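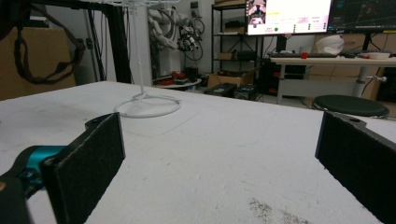
White 3D-printed stand with ring base, on a worktable.

Printed Display Stands: Frequently Asked Questions
Farquharson Workshop Services
Last revised 2019-03-30

Who may request a stand?
Any registered member of the Farquharson workshop may request a stand. Visitors should apply through the member who is hosting them.

Which designs are offered?
Two designs are currently offered. The Irkance has a single pole on a ring base. The Zeraston is lower and is intended for heavier items.

How long does a request take?
Please allow 10 working days. Requests received in December are held until the workshop reopens.

May I keep a stand on a shared worktable?
Yes, provided that the whole base rests on the tabletop and the stand is kept well back from the edge. Stands left on shared tables for more than 11 days may be moved to storage.

How should a stand be cleaned?
Use a soft, dry brush on the pole and a damp cloth on the base. Solvents are not permitted. Dark specks and smudges on the white tabletops should be wiped away before a stand is set down — grit beneath the ring can scratch both surfaces.

What should I do if a leg or spoke breaks?
Keep all of the pieces and complete Form 199. Members are asked not to glue parts themselves. Repairs are limited to four per member each year.

May I bring a stand printed elsewhere?
Yes. It must be labeled with the owner's name and checked at the Varex desk before use.

Whom should I contact with other questions?
Written questions may be addressed to Lowri Prydderch, Workshop Services.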